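An Afternoon at the Broltarport Open Day

My sister has been telling me for months that I would love the robot open day at Broltarport, and I kept finding reasons to stay home (laundry, mostly, which is funny given how this post goes). Well, in June I finally went, and I have been boring everyone at dinner with it ever since, so now it's your turn!

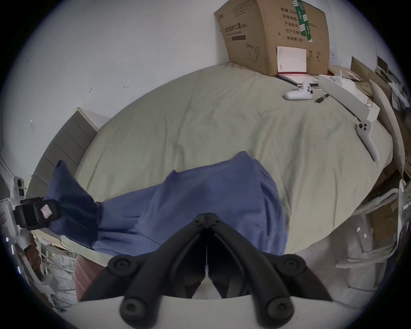 Getting there and getting in

The building is easy to miss. I drove past it twice, and so did the van in front of me. Once you find the side door it's a sign-in sheet, a paper badge and a long hallway that smells like toast, and then you're split up into groups. Mine was group 5, led by Vimala Pillai, who has been with the household project since it was one desk and a borrowed extension cord. She talks fast and walks faster. I was in sandals and regretted it.

I had pictured something like a car factory, with big orange arms behind a fence. There's one of those too, way in the back, but the part I had signed up for was the home room, where they work on chores. Clothes, beds, putting things away. It's set up like a place somebody lives in, and I mean that as a compliment, because it looked a lot like my spare room. There was a bed with a wrinkled green sheet, a padded gray headboard, a blue top lying in a heap, a cardboard box up on the bed, a game controller, papers here and there. I felt right at home.

Holding the gripper

So the job that afternoon was the blue top. The way they teach a robot to handle clothes is that a person does it first, over and over, holding a gripper in their own hand. It's black, with two curved jaws that open and close, and the camera on it records what the jaws are up to. Later on all those recordings get fed to the robot's software so it can learn the moves. Vimala explained this much better than I am doing, with a lot of hand waving.

What surprised me was how hard it is! You have two fingers. That's it. Try folding a shirt with a pair of salad tongs and you'll have a fair idea. Folke Blomqvist, who was running the demo, did a sleeve in one smooth go and then laid it flat as if it were nothing. Then he asked who wanted a turn, and my hand was up before I'd thought about it.

My first try was terrible. I grabbed the sleeve and a good pinch of the sheet along with it, and dragged the whole lot toward me like a tablecloth trick gone wrong. Folke was very nice about it. He told me to come in lower and close the jaws more slowly, and to look at the cloth and quit staring at the tool. Second try, I got the cuff by itself and folded it over. It was crooked, but I'll take it. I may have cheered a little.

I asked if my bad try would confuse the robot, and he said they keep the bad ones labeled as bad, so somewhere there is now a file of me wrecking a bed. He also told me the team's goal is 47 good tries for each piece of clothing before they move on to the next one, and that by the end of a set you start folding things in your sleep. I believe him. My wrist was sore after 2.

The robot has a go

After that we all moved next door, where the robot itself (they call it Praltatis, and no, I didn't find out why) was going to fold a hand towel. I should warn you it is slow. It reached out, stopped, seemed to think about its life, reached out again. A little boy next to me sighed so loudly that the whole group laughed. But then it got hold of a corner, pulled it across, let go, and there was half a folded towel. People clapped! For a towel!

It missed the second fold and ended up patting the table for a while. Yaroslav Dmytriv, who looks after the software side, didn't seem bothered. He said a miss in front of visitors is worth having, as long as somebody writes down what the light was like and how the towel was lying. Then he wrote it down, on the back of his own badge.

I asked him when I could have one at my house and he gave me a look I can only call kind. Not soon. Stairs are a problem, pets are a problem, and fitted sheets are apparently a problem for everybody, human or robot.

A few things if you're going

Book early. There were eight people in our group and they don't let extras in, and the afternoon slots go first.

Wear real shoes. See above.

If they ask for a hand with the gripper, say yes. It's heavier on the wrist than you'd think, and you'll be bad at it, and it was my favorite part of the day by a mile.

The coffee comes from a machine by the exit and it's fine. The cinnamon buns on the table next to it are a lot better than fine, and they were gone by the time the 3 o'clock group came out, so get one on your way in if Bohdana at the front desk will let you. She let me. Thank you, Bohdana.

I've signed up for the next one, and my sister is coming too. She wants to see the big arm in the back. I want another go at that sleeve.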